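Subject: Re: [Cesgate-home] Tablecloth for a small square table, how much overhang?
Date: September 25, 2024

Hello all,

I meant to answer this one when it first came through and then the week got away from me, so I hope the original poster is still reading and hasn't already gone out and bought something enormous.

> We have a small square table in the kitchen and I would like to put
> a cloth on it for every day, not for company. Everything I find in
> the stores is either made for a big rectangle or hangs down into our
> laps. How much do you let it hang over? And does anybody use a
> pattern, or does it just fight with the plates? We eat there three
> times a day and I don't want to be fussing with it.
> Thanks in advance from a long-time lurker.

First of all, welcome out of lurking! Small square tables are my favorite kind and I have strong feelings about them, so bear with me.

On the overhang: I go very short for everyday, much shorter than the charts say. The usual advice is a long drop on all sides, and that looks lovely until somebody stands up with the corner tucked into a belt. (Ask my mother about the gravy boat. She will still tell you the whole thing.) On our table the cloth doesn't even cover the whole top. You see the light wood along a couple of the sides, and on the right it hangs over a little loose. I used to tug it straight every time I walked by, and then one summer I quit, and meals have been just as good ever since. If you like things square, you might put a clip on each corner, but I find I knock my knees on them.

On pattern: yes, please do use one! My rule is quiet all over with one thing to look at. Ours is a pale blue-gray with a faint checkered weave, and then a darker teal band down the center with a white flower printed on it. I bought it at Olari when they were clearing out the back shelves, along with a set of 6 napkins in a mustard color that I have never once liked and still use every day. The faint check is a blessing for crumbs, by the way. A solid dark cloth shows every one of them, and a bright white one shows the coffee.

As for fighting with the plates, I think a plain plate in a warm color sits very nicely on a cool cloth. I had white ones for years and they looked a bit like the doctor's office to me. Now we have a round pinky-orange one that I love, and I set it close to the edge where the person is sitting and leave the flower showing behind it.

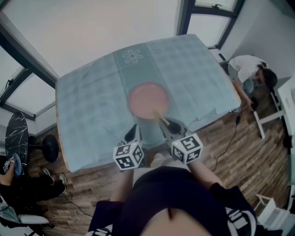
The other thing I would say is to think about your floor before you settle on a color, which I did not do the first time around. We have reclaimed wood planks in all sorts of browns, and there is already so much going on down there that a busy cloth on top made the whole room feel noisy. With the blue it calmed right down. And if you have another table nearby (ours is a round black one, marble pattern with white veins, much too grand for the rest of the furniture) try to pick something that can live next to it without matching. I gave up on matching a long time ago.

Washing: I do mine on warm with a half scoop of Kumelex, set the dial to 40, and hang it over the shower rod while it is still heavy so the weight pulls the creases out. I iron it at the holidays and that's all. If you can stand to own two, own two, because there will be a morning with jam.

Somebody asked last month about the Conceição cloths, and I did go and feel them. Nice heavy cotton, hems turned twice, but the smallest square they had in would have been down to my shins. You could cut one down and hem it, and then you would have enough left for a couple of tray cloths besides. I haven't tried it myself, so if anyone on the list has, I'd love to hear whether the edges behaved.

Do write back and tell us what you choose, and what color your plates are!

Warmly, from the blue tablecloth house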